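Bruver Refill Pouch for Liquid Hand Soap, 500 ml
Sold by Tanui Household Supply
Item no. 973

The Bruver pouch is a soft bag with a spout, made for people who buy liquid soap in big cans and want to keep a smaller quantity near the sink. It holds 500 ml, stands on its own base when it is full, and lies flat in a drawer when it is empty.

The film has two layers. The inner layer is smooth, so the soap comes down to the spout and very little remains in the corners. The outer layer is a bit rougher and can be written on with a normal marker. We advise to write the kind of soap and the month of filling, for example "April, lemon".

The cap closes with one full turn. Please do not use a tool for this, the thread is fine and hand force is enough. For travel, press the air out before you close it.
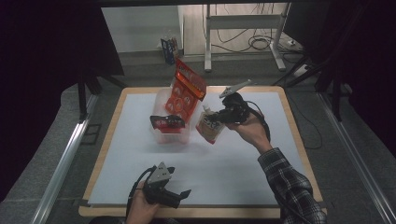
Can I fill the pouch with hot water to clean it?
Warm water is fine, up to 60 degrees Celsius. Boiling water makes the seam weak, and after this the warranty is not valid.

The same cap fits the older Clilcombe pouch, which we do not sell anymore. It does not fit the Bestis bottles, because their neck is wider. If you are not sure which neck you have, send us a message with the width and we will check it for you.

Specifications
Volume: 500 ml
Weight empty: 14 g
Film thickness: 80 microns
Height when full: 21 cm
Suitable for: hand soap, dish soap, shampoo
Not suitable for: bleach, solvents, drinks

Delivery
Pouches are sent in packs of five, with five caps and one small funnel. Spare caps are a separate item, no. 597. Orders received before 2 p.m. leave our store on the same working day.

Returns are accepted for 30 days if the pouches were not filled. For larger quantities, for hotels or schools, please write to Kibet Masanja in the sales office and mention the item number.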